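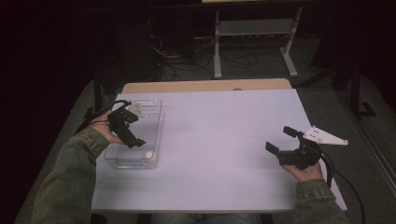

Page 3 of 388

Well, we lost most of a day's work this week, and I've had such a good time finding out why that I can't really be cross about it!

The job was a simple one. Pick up a little white round thing from inside a clear plastic container, put it down again, repeat until your shoulders complain. We do it with a pair of hand-held grippers, one in each hand, and the recordings go off to train the arm we call Fiseo. I love this part of the project. You get a feel for how fiddly grasping is, even for a person, the moment you swap your fingers for two stiff ones.

We had 300 takes logged for this task when Fiseo had its first go at copying us. It came down beautifully, nice and smooth, and then closed its fingers on nothing, a good thumb's width short of the target. Next try, same again. On the one after that it went in at an angle, caught the wall of the container and kept pushing until the Gedum controller tripped on force and shut the whole thing down. The container skidded across the bench and I hit the stop button as well, a bit late, with my heart going like mad.

My first guess was the see-through plastic. Clear walls with ridges in them do strange things to a camera, and we'd been caught out by that before. So I spent an evening going back through the takes (with a very large pot of tea) and the pictures were fine. What wasn't fine was the left gripper's opening value. In the early takes it matched what I could see the fingers doing. Later on it lagged, then it froze for a moment, then it jumped to catch up. Fiseo had learned our lag along with everything else, poor thing.

The culprit was the cable! Each gripper has one trailing off it, and every time you reach forward the plug at the gripper end gets a small tug. Ours had worked itself slightly loose. It never dropped out completely, so the Berhe logger never threw an error - it just held the last good number and wrote that down instead. Out of 2,229 readings in one take, nearly 388 were the same value repeated.

So, changes. Both cables now get a strap at the wrist with some slack in it, so the pull lands on the strap. The logger stops and beeps if a reading goes stale. And the force limit on Fiseo is a lot lower than it was, as I'd set it far too generously and that one's on me.

We're redoing the whole set here in Betotdale, starting with the left hand. The beep has gone off twice so far, both times when I leaned on the cable with my elbow.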